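Laundry task: status of the student manipulation project

The student manipulation group at Trivham Technical College has moved its laundry work from bench trials with towels to loading and unloading a real front-loading washer. The project runs alongside the regular automation course and feeds into the household round of the Tratetti student competition, which the college enters together with the robotics club at Flaltden. What follows is a summary of the spring term for members who have not been at the bench, and for the second-year students who will take over the data work in the fall.

The task is defined narrowly. Garments go from a round container into the drum, or from the drum back into the container, one piece at a time where possible. The door is open at the start. Setting the program, adding detergent and closing the door are outside the task for this year. A trial is scored on the number of garments moved, the number dropped outside both the drum and the container, and the time used. Contact with the door is logged and carries a penalty if the door moves.

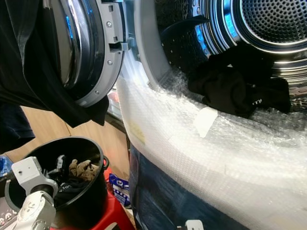 CLUBS AND COURSES / AUTOMATION

Dark clothing remains the hardest case. Black fabric gives the depth estimate very little to work with, and a heap of it inside a steel drum is worse, as the metal returns highlights that shift with every change in head position. The segmentation model trained last fall treated a black pile as one object and often placed the grasp point on a shadow. The current version was retrained on 785 labeled images, most of them with dark garments, and now proposes three grasp points in place of one. The planner takes the highest point it can reach without bringing the wrist inside the door ring.

A lighter item lying on a dark pile, such as the beige knit glove on the black clothes in the bucket, is simple to find. It is less simple to pick up alone. Knit fabric catches on whatever lies below it, and a grasp that closes too deep lifts two pieces. The rule now in use is a shallow first grasp, a short lift, and a pause of 700 milliseconds before transfer. If the load on the wrist reads too high, the fingers open and the attempt is repeated from a different angle.

The front edge of the drum has been the second problem. A straight approach path is short but passes close to the lip, and the lower finger tends to touch it on the way in. The path was changed in April to a raised arc with a waypoint in front of the opening. It adds time to each transfer and has cut the contacts. Clear bubble wrap over the lip and the front below it is now part of the standard setup, and teams should fit it before the arm is powered. It must lie flat at the lip — a fold that stands up into the opening is read as fabric, and the gripper will try to load it.

Container height should be checked as well. The planner assumes a fixed rim height, entered by hand in the setup file. Two trial sets in April were discarded when the value had been left over from an earlier arrangement. 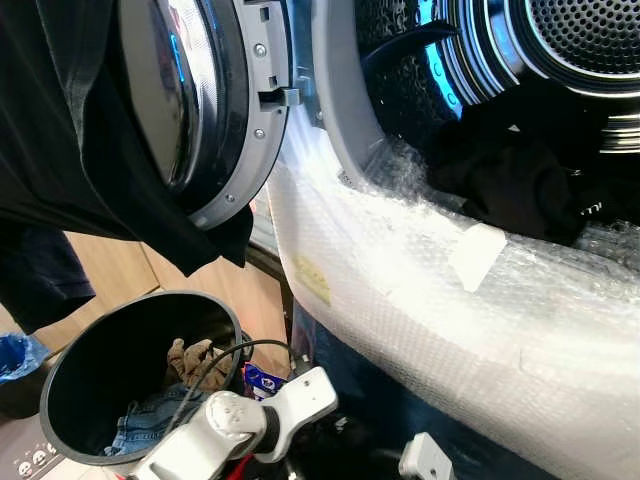
TRIVHAM, May

The term closed with 574 recorded trials, of which almost 100 were rejected for missing wrist data. The rejected files have been kept in a separate folder and should not be used for training. Anyone who needs them for fault analysis can copy them from the Sikora workstation, which also holds the calibration logs.

Mixed loads were added in the last weeks. Denim and work gloves behave differently enough from thin shirts that a single closing force does not serve. Denim at the bottom of a round bin presents a stiff fold, and the fingers slide off unless they come down on either side of it. Gloves are picked well when the fingers point upward and badly when they lie flat. The planner has no separate category for gloves at present. One of the fall tasks is to decide whether it needs one.

Cable routing is still open. The external cable follows the arm in a loose arc, and with the gripper low and forward it can pass across the mouth of the bin. A clip at the wrist shortens the arc but limits rotation. A spring-loaded guide has been drawn up by the Flaltden side and will be printed before the next joint session. Until then, operators should check the cable before each trial and stop the arm if it drops below the rim.

Lighting needs a decision too. The lit band inside the drum gives the steel a strong blue cast, and the color correction used in the bench trials makes it worse. Runs with the correction switched off have given cleaner outlines of the pile. The comparison covers one machine only, and the setting should be tested on a second drum before it becomes the default.

Remaining work before the competition entry closes:

Refit of the finger pads, both sides.
Repeat of the dark-load trials with the raised path.
Written procedure for the bubble wrap and the container height.
Selection of the 100 trials to be submitted with the entry.

Bench hours stay the same through the exam period, with the last slot ending at 6 p.m. Students who want a place on the fall team should complete the arm safety test first and then add their names to the list by the workshop door.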